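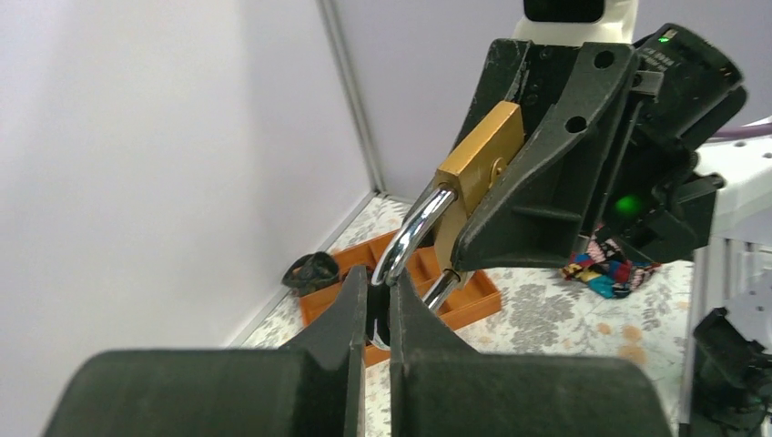

Dallwood Brass Padlock

Brass-coloured body, polished silver shackle
Keyed, two keys supplied
Item no. 631
In stock at the Stender Road counter and online

We've sold a lot of padlocks over the years and this is the one most of us have at home. The Dallwood is a plain, solid block of a lock with a warm brushed face and a bright round shackle, and it does the job you bought it for without any fuss. It has no app or dial, and there's nothing to charge. You turn the key, the shackle pops, and you get on with your day.

I'm a bit of a padlock fan (someone has to be) and what I like most about this one is the feel of it. The body has some weight in the hand, the key goes in cleanly, and when you push the shackle home you get a proper click you can hear over a running ute. My own has been on the side gate for six winters and I still enjoy locking it!

What people use it for

Side gates and garden sheds are the big ones. After that it's toolboxes, bike cages, the lid of the feed bin, the chain on a boat trailer, gym and change room lockers. The shackle passes easily through most hasps and the common sizes of chain. If your hasp is an older style with a small or squashed eye, bring it in and we'll try one on it at the counter before you pay for anything.

It's a good general lock. It is not what I'd choose for an expensive motorbike parked on the street, and if that's what you have in mind please look at the Gakum closed-shoulder lock, which covers most of the shackle so there's very little for bolt cutters to get hold of. It's heavier, dearer and uglier, and for that job it's worth every cent.

The body

Brass is a lovely material for a lock that lives outside. It doesn't rust the way steel does, it's kind to the pins inside, and it ages well. A new Dallwood has a fine brushed finish that looks almost too smart for a shed door. Give it a year or two in the weather and it goes a darker honey colour, and if you're near the sea it may pick up some green in the corners. None of that hurts it. A rub with a cloth and a bit of metal polish will bring the colour back if you like them shiny - I leave mine alone.

The shackle

The shackle is hardened steel with a bright plated finish. It's round all the way along, and it turns freely in the body when it's open, so you can swing it out of the way while you fiddle with a stubborn latch. Close it by lining the free leg up with its hole and pressing down firmly. You don't need the key to close it, so do check your pocket first. We cut a lot of locks off for people who didn't.

Keys

Two keys come on a split ring. Spares can be cut while you wait, and it's cheaper to do it the day you buy the lock than to come back with one bent key and a long story. The key number is stamped on the ring tag, so write it down somewhere safe and then take the tag off.

Keyed alike sets

If you have several gates, ask for a keyed alike set. One key opens the lot, and it will change your life on a property with a long driveway. We make these up in the workshop, usually within 2 working days, and we can match a new lock to a Dallwood key you already own. Send us the key number or bring the key along. Sets can be as small as a pair. The biggest we've done so far was 19 locks for a community garden, and they all went out in one very heavy shoebox.

Looking after it

A dry graphite puff in the keyway every autumn is plenty. Work the key in and out several times, wipe it, and you're done. Please don't use cooking oil. It feels wonderful for a week and then it gums up with dust. If the lock has been under water or buried in beach sand, flush it with clean water, let it dry in a warm spot for a day, then use the graphite.

In freezing weather a lock can ice up overnight. Warm the key in your hand and be patient, or use a de-icer made for locks. Leave the kettle in the kitchen, as the water only freezes again further in.

Hang the lock so the keyway faces down where you can. Rain runs off and the grit stays out.

Questions we get asked

Can I swap the shackle for a longer one? Not on this model. The Yoshida long-reach lock is the one to ask for, and it can be keyed to match your Dallwood.

Can you rekey mine? Yes, as long as you have a working key. Drop it at the counter.

Does it come with a hasp or chain? No, those are sold separately. We keep chain on the reel and cut it to any length.

What if it stops working? Bring it back with the receipt within 2 years and we'll repair or replace it. Accidents with hacksaws aren't covered, though we're always keen to hear about them.

From a customer

"Bought one for the allotment shed and went back for three more. The click is very satisfying. My neighbour has now bought the same lock, so we've put a dab of paint on ours to tell them apart."
Noboru Hoshino, February 10, 2018

Goes well with

Gakum closed-shoulder padlock
Yoshida long-reach padlock
Graphite puffer, small
Chain by the metre
Key tags, assorted colours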